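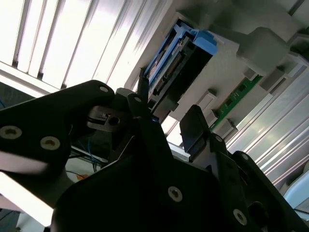 1. Purpose and scope

The Skilluvine project set out to write a bench procedure for returning donated office desktops to working order. This report covers the teardown and inspection stage for one type of machine, the mid-size tower recorded in our log under the bench name Grunness. Software setup is treated in a separate report by Thảo Âu.

The department received 16 towers in March. Four were set aside for spare parts, which left 12 for the procedure. Each machine was given a log sheet, and no part was moved between machines until its sheet had been filled in.

2. Work area

All work was done in the Prenilthorpe lab. Machines were opened with the power cord removed and the power button held down for a few seconds. Screws went into a divided tray, one section per panel. The tray was labeled before the first screw came out – an early trial without labels cost us most of an afternoon.

3. Inspection of the open case

With the side panel off, the case is laid flat so that the board can be read from above. The order of inspection is fixed:

Power supply and its wiring. Check the vent for dust, then follow the colored wires to the board and look for worn insulation.

Processor socket. Confirm that the lever is closed. Look at the tops of the nearby capacitors for bulging or residue.

Memory slots. Note whether modules are fitted. Where the slots are empty, check the locking tabs at both ends for cracks.

Expansion cards. Record any name printed on the card, then check that it is fully seated.

Drive area. Note the position of the latch and whether a drive is present.

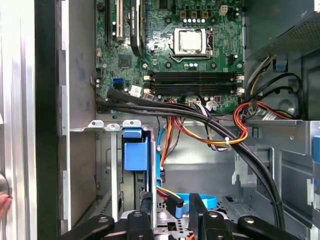

Figure 2. Open case from above, both memory slots empty, NVIDIA card in place.

4. Cable handling

Cable routing took more time than any other step. The black bundle and the power wires share the space below the memory slots, and a hand reaching for the drive area has to pass over both. Our first draft called for cutting the zip tie to separate them. This was dropped after two trials, as the loose wires then got in the way of the side panel. The current draft leaves the tie alone and moves the whole bundle to one side.

5. Open items

The test script, Bite, runs up to 100 memory passes and has so far been used on five machines. Log entry 493 reports a failed pass that could not be repeated. The entry stays open until the same modules have been tested in a second board.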